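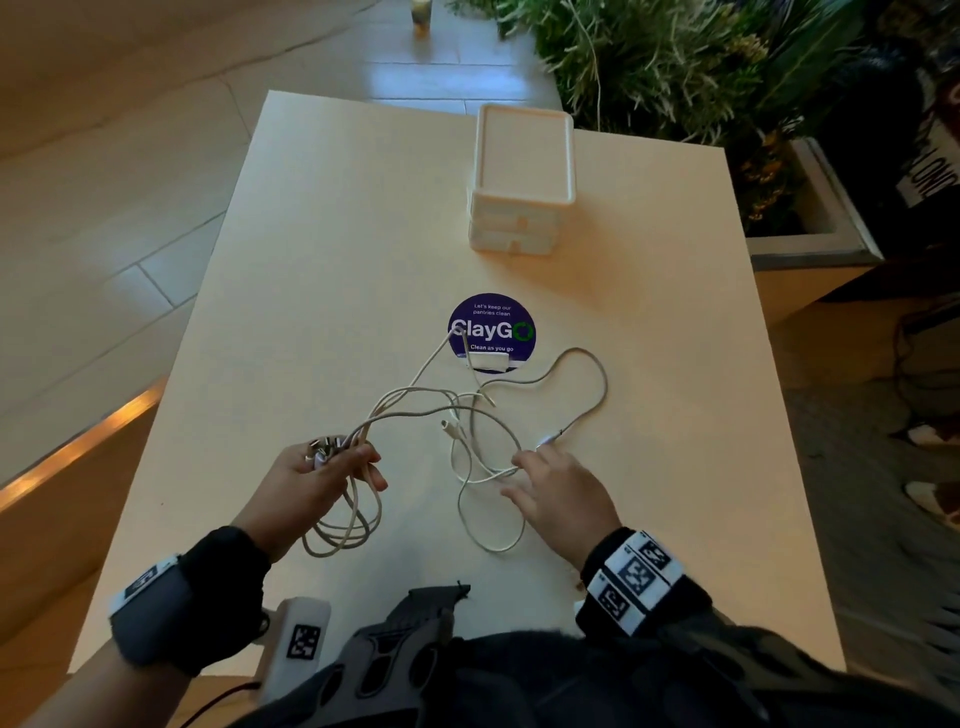 Odette Besson wants the voltage drop figures redone at the plug end, on the grounds that the April numbers were read at the supply and tell us nothing about the cable. Agreed. Repeating the set.

Saturday, bench 2. Charging leads from the drawer, tagged A to J. Supply is the Gemero bench unit, load is the Fuvileo box set to constant current. Meter zeroed with the probes shorted, 1,000 count average.

Procedure: step load up, hold 50 s, read both ends, step down, read again. Reject any lead where up and down differ by more than 9 mV.

A, B, D: fine.
C: rejected, drifts on the down step. Repeated twice, same.
E: fine, but the high reading moves if the connector is pressed sideways. Contact resistance, so not a fault of the conductor.
F to J: fine. G is the longest and drops the most, as expected.

Room at 21 C throughout. No correction applied.
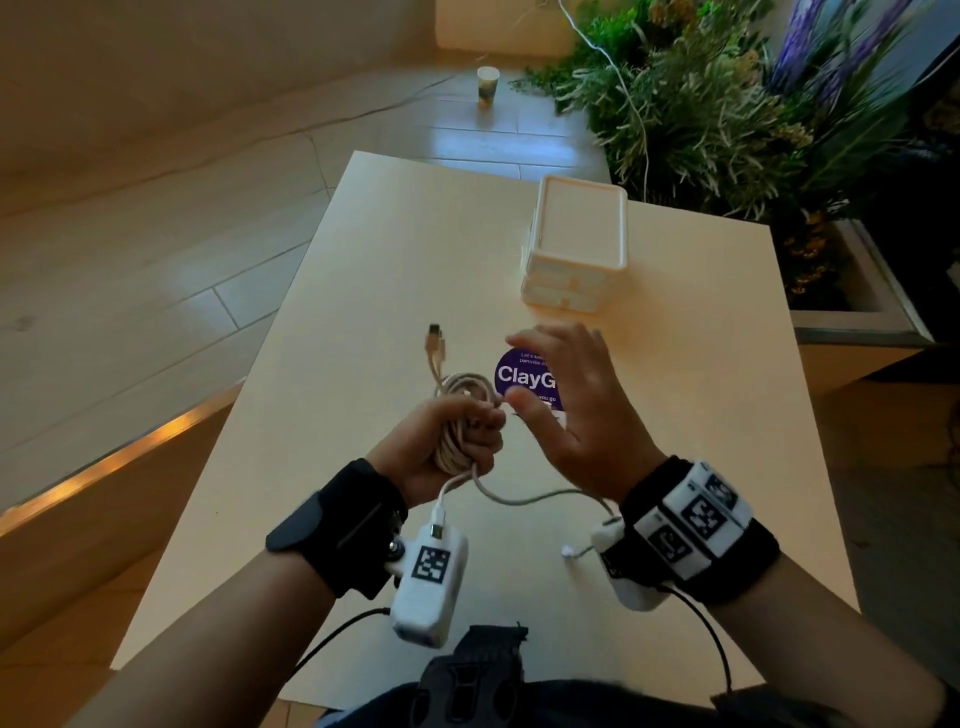
Cheetham's note in the margin of the last entry asks whether winding a lead into a coil changes the reading, and says it should be laid straight for every run. At DC the coil makes no difference except through self-heating. Ran G straight and then coiled, same load, same hold. Change was inside the meter noise. Will still lay them straight so the point doesn't come up again.

To do: new tag for C, then into the scrap bin. Ask Pirngate for the wire gauge on G, the jacket print has worn off. Four-wire clips are stiff, left one needs a new spring.

Raw readings in the bench 2 folder, same column order as April.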